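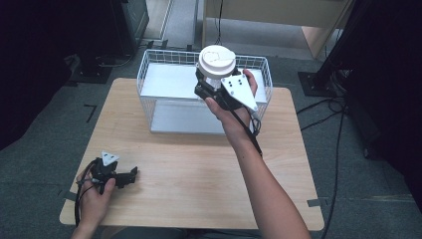
Subject: Re: [rurthorpe-neighbors] moving the swap shelf outside?

On June 6, 2020, a neighbor on Dabbas Street wrote:

> Has anyone thought about what we do with the swap shelf while the
> library is shut? I have two bags of paperbacks and a bread machine
> and no place to take them. Could we put the shelf out on somebody's
> porch? I'd offer ours but we have 5 steps and no railing.
>
> Also, does anyone know if Mavine is still taking glass?

I'm so glad you brought this up, I've been tripping over my own pile by the back door since spring!

Our porch is flat to the sidewalk and gets shade until lunch, so you're welcome to it. I'm the yellow house on Clastton Road with the crooked mailbox, across from the bus stop. We have an old bookcase out there that used to hold boots, and I can clear it this week (the boots can go live in the garage, they've had it good long enough).

A few things I've been chewing on, and please tell me if I'm being fussy.

Books are easy. Paperbacks on the top shelves, kids' books at the bottom where kids can reach them. When I'm handed a bag I let it sit in the hall for a few days before I put anything out, and I'd like to keep doing that for now.

Kitchen stuff I'm happy to take if it's clean and it has its lid. Last October I ended up with a whole drawer of lids that matched nothing on this earth, and I drove them to Mavine myself. Please tape the lid on! The bread machine is a yes, and my sister-in-law may fight you for it. Does it still have the paddle?

No clothes, please. They get damp out there and then they smell, and I don't have the washer space. Same for pillows.

Big things, just post them to the list with your street and let people come by. I think a 30 day limit is fair for anything on the shelf, and after that it goes to the thrift store when they open again. Somebody suggested a sign-up sheet with 30 minute slots and I really don't think we need it. There are 60 households on this list and I've never seen more than two people at the shelf at once, even at the library.

On the glass: yes, Mavine took mine two weeks ago, but only clear and brown, and you have to sort it before you get in line. The green bin was roped off. They close at noon now, which I learned the hard way with a trunk full of pickle jars.

Oh, and if anybody has a spare tarp I could use one for the open side of the porch. The rain comes in sideways when it blows from the river. I can trade you rhubarb, I have far too much of it and it's getting stringy.

Come by any time after nine. The dog barks but she's behind the gate.

Clastton Road, yellow house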